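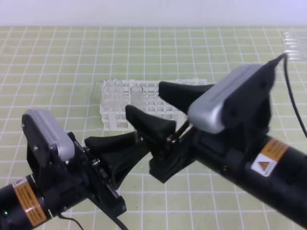 [durnuvau-history] Re: Re: Where exactly was the Dellau ferry?
17/11/2025
In reply to: Where exactly was the Dellau ferry?

> I have the 1883 directory open in front of me and it says the ferry
> left "from the foot of the lane by the chapel." There were two
> chapels. There was more than one lane. Could somebody with the Cludent
> side of the correspondence please look, before I commit to a dot on
> the map and have to live with it?
>
> Also, whoever has the list's copy of the parish rate book, it would
> be nice to see it again in my lifetime.
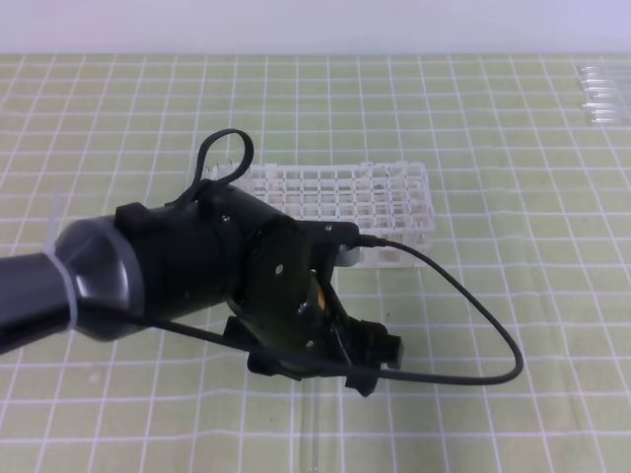 Moroz

I have the rate book. I have had it for 7 months, it is in a dry cupboard, and it will go back as soon as I finish the ferry pages, so let's all calm down.

On the chapels. The upper one can be ruled out, I think. The lane beside it ends at a wall, and the wall is older than the ferry by anyone's reckoning. You could have boarded a boat there only by climbing over the wall and dropping into a pigsty, and while I have known ferry companies with worse arrangements, somebody would have complained in writing. People in Durnuvau complained in writing about everything. We have a four-page letter about a goose.

So that leaves the lower chapel, and two lanes. The rate book has a "ferry house" assessed next to the rope maker's, and the rope maker was on the west lane until he moved. The trouble is that he moved the same year the directory was printed, and the clerk who kept the book had a charming habit of copying last year's entries and changing the ink.

The fare, for those who like that sort of thing, was a penny each way and two for a sheep. I don't know why a sheep cost more than a schoolteacher.
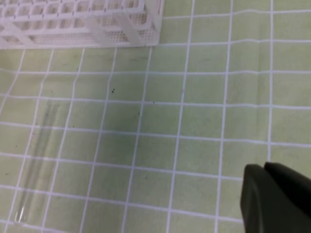

A subscriber from the Cludent side wrote to me off-list that the landing over there was always called the Stone Step, and that if you stand on it in February, when the reeds are down, you are looking straight up the east lane and can't see the west lane at all. The same message pointed out, a little sharply, that Cludent people have known this all along and were waiting to be asked.

Well, consider yourselves asked. It's a good point, and I'd be happier with it if the river had stayed put. The Dellau was straightened after the big flood, and the bank on our side was moved by 400 feet at the widest place, according to the drainage map. A straight line from the Stone Step today may not be the straight line anybody rowed. Then again, ferrymen didn't row in straight lines anyway, especially after lunch.
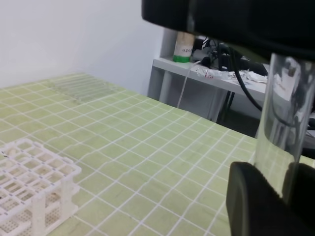

What I'd like is the drainage map laid over the rate book plan at the same scale. I tried it with tracing paper on the kitchen window and got the ferry house in the middle of the river, so either my scale is off or we have a much more interesting ferry than we thought.

If anyone has a clean copy of the west sheet – mine has a tea ring exactly where the rope maker should be – please send it to the list and not to me, as my mailbox is full of goose.

Until then I'd put the dot on the east lane, in pencil.

M.

--
durnuvau-history mailing list
To leave the list, send a blank message with "unsubscribe" in the subject line. Please trim your quotes.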